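Unit 4: Can Machines Do Household Chores Yet?

Course reader for October, prepared by Evaristo Bellini

Packing a gift bag is a useful test of household automation. Snack packets crinkle and slide, and a paper bag gives way when touched. Two arms are commonly used - one near the bag, one near the goods.
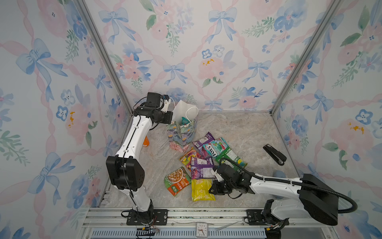
4.1 Assigned Work

Students shall read the Lomari report, which covers 200 packing trials, and write 300 words on whether soft packaging or the bag itself presents the greater difficulty. Papers are submitted through Pomudik.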